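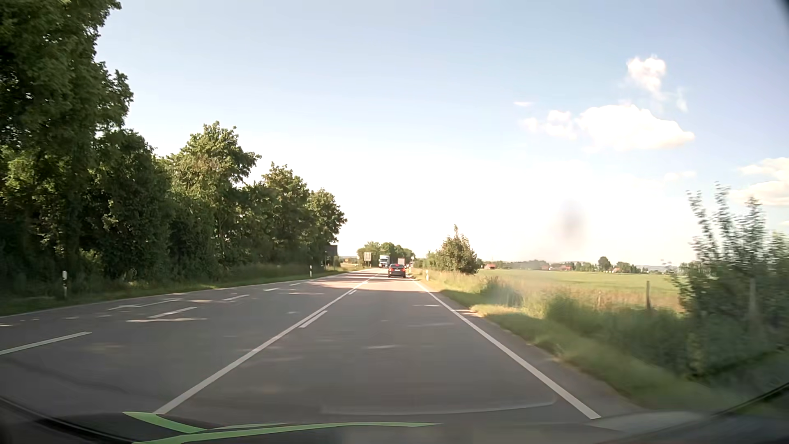
A straight road under a pale sky, with traffic in the distance.

My desk used to have two keyboards on it, two mice, and a pile of adapters I was afraid to throw out. One set belonged to the work laptop, the other to the desktop I built for photo editing, and I spent half my day typing passwords into the wrong machine. Then I bought a switch box, and I've been boring my friends about it ever since.

The idea is as old as the hills. You plug one keyboard, one mouse and one screen into a little box, plug both computers into the back, and press a button to swap. What's changed is how well it works! The cheap ones I tried years ago dropped the keyboard every time a computer went to sleep, and you'd have to crawl under the desk to wake it all up again. The Griltico I have now takes 3 seconds to change over and hasn't lost a keystroke yet.

It cost me $115, cables included, from a shop in Hestcombe that still has a proper bench where you can try things before you pay. I also tried the Pesevora there, a lovely metal thing with a coloured light for each computer (my favourite feature, if I'm being shallow), but at $192 it was more than I wanted to spend on a button.

A few things I learned while setting it up. Plug the keyboard into the socket marked for keyboards, even if the others look identical, or the hot keys won't respond. Keep the video cables short - mine flickered at two metres and behaved perfectly at one. And check what your webcam is doing, as mine stayed loyal to the laptop until I moved it to the spare port at the front.

The hot key is the best part. Double tap Scroll Lock, a key I'd never used in my life, and the other computer appears. I've got it down to a reflex, and I now do it on my mum's computer too, where it does nothing at all.

Next I want to get the speakers running through it, which the manual says is possible on page 2 and doesn't mention again.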